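Clikura knit gloves for robot hands, and the play food set we use them on: a review after 500 episodes

Posted in February, filed under Gear

I keep getting asked which gloves we put on the hand, so I'm finally writing it up. Short version: I like them, I'd buy them again, and I have one big complaint about the fingertips. Long version below, plus some thoughts on the toy food, which a few of you wanted to hear about too.

Quick background for anyone who landed here from a search. We're a small group in Plostley collecting demonstrations for a policy that learns tabletop chores, mostly picking things up, putting them on plates and taking them off again. Somebody teleoperates the hand, we record the wrist view and the joint positions, and Meriem Salem goes through the episodes afterward and throws out the bad ones. She throws out a lot. (She's right, but ouch.)

Before the gloves we ran bare fingers, which were shiny hard plastic, and two things kept going wrong. Smooth toys squirted out of the grip whenever the operator squeezed a little too hard, and the wrist view was full of bright highlights bouncing off the knuckles. Meriem had a whole folder of those. So I ordered a pair of the Clikura gloves in black, size small, and then four more pairs once I'd seen how the first ones behaved.

Getting them on

Fiddly the first time, easy after that. The cuff is stretchy enough to pull over the wrist bracket without taking anything apart, but you have to work each finger down separately or the tip bunches up and the operator ends up grabbing things with a little empty sock. Nazar Hordiienko does it in a couple of minutes with the hand powered off and all the fingers straight. I'm slower. The seams run along the sides of the fingers, so the pads are flat knit, and that makes a real difference when you're pinching thin stuff.

Grip

This is where I got excited! The knit has just enough drag to hold foam and soft plastic with a light pinch, so our operators stopped clamping down on everything. Thin flat pieces are the hardest thing in our task list, bread especially, and with bare fingers I'd say we kept maybe a third of the bread attempts. With the gloves it's well over half, and the ones we lose now are mostly bad approaches where the thumb comes in too late.
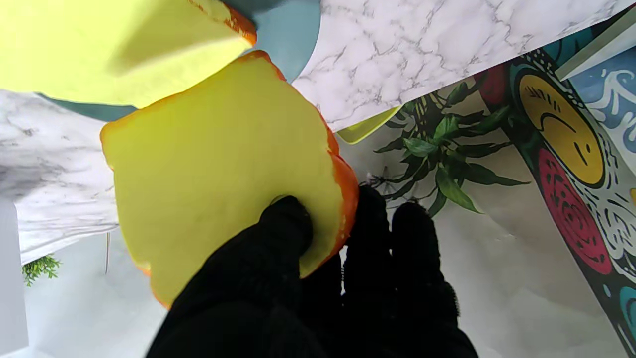
Heavier things are a different story. A full water bottle will slowly slide down through the fingers, and anything glossy and curved is only so-so. If your tasks are mostly jars and mugs, I'd look for something with rubber dots on the pads.

How it looks to the model

The matte black is great for us. It soaks up the light, the highlights are gone, and the hand looks much the same from one session to the next, even when we move the lamps. The downside is that it's really dark. The knuckles almost disappear, and Glykeria Theodorakopoulos, who trains the models, would have liked a mid gray so she could see how the fingers are bent. Clikura does sell a gray, but it was out of stock both times I looked. She also made the point that you shouldn't switch glove colors halfway through a collection unless you're doing it on purpose, and I'll pass that along because I was about to do exactly that.

Wear

Okay, the complaint. They fuzz. The tips start growing tiny fibers pretty early, and by about 500 episodes the thumb on our first pair had worn thin enough that I retired it. I tried shaving the fuzz off with a sweater comb, which helped for a day or so and then made a hole. Don't do that. Now we just swap the glove out sooner and write the swap in the session log.

The play food

We use the Stekuvcombe lunch set, 37 pieces, and I have mostly nice things to say. The bread slices are my favorite: pale yellow with an orange crust, easy for the operator to pick out, and light enough that a drop doesn't mean a broken anything. They do overlap on the plate, and picking one slice without dragging its neighbor along is a surprisingly good test. The sandwich fillings are too thin for our hand and live in a drawer.

One tip if you're collecting with a set like this: change what's behind and under the objects often. Our early batches were all on one bare tabletop and the policy fell apart as soon as Glykeria moved it to another one. Busy patterns, different plates, anything you've got.

Would I buy them again?

Yes, and I already have. Four out of 5 for the gloves, losing a point for the fingertips, and the same for the food set on account of those fillings. If anyone has tried reinforcing the thumb with a patch of something grippy, leave a comment, I've got a retired pair sitting here waiting for an experiment.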